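Harju Slotted Rack, White
Sold by Surnstead
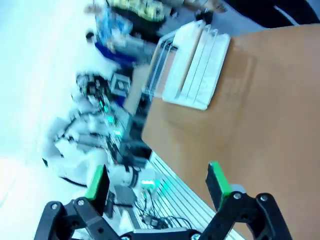

A white plastic rack with a row of upright dividers, for plates, lids, folders or thin books. It weighs 800 g and sits flat on a table, counter or shelf. It comes in one piece, so there is nothing to put together.

Plates go in one to a slot. Deep bowls take up two slots, sometimes more, and are better kept elsewhere. For letters and files, stand the rack with its long side facing you.

There is no drip tray. If you use it for wet dishes, put a towel underneath or order the Allberg tray, item 151, sold separately. The tray is roughly 2 cm wider than the rack on each side.

Wash by hand in warm water with a soft brush. Do not use scouring pads, and keep the rack away from burners and oven doors.

Color: white only. The gray version was dropped in January.
Returns: unused, with the label still on.
Questions about bulk orders: Ifor Parry, Surnstead sales desk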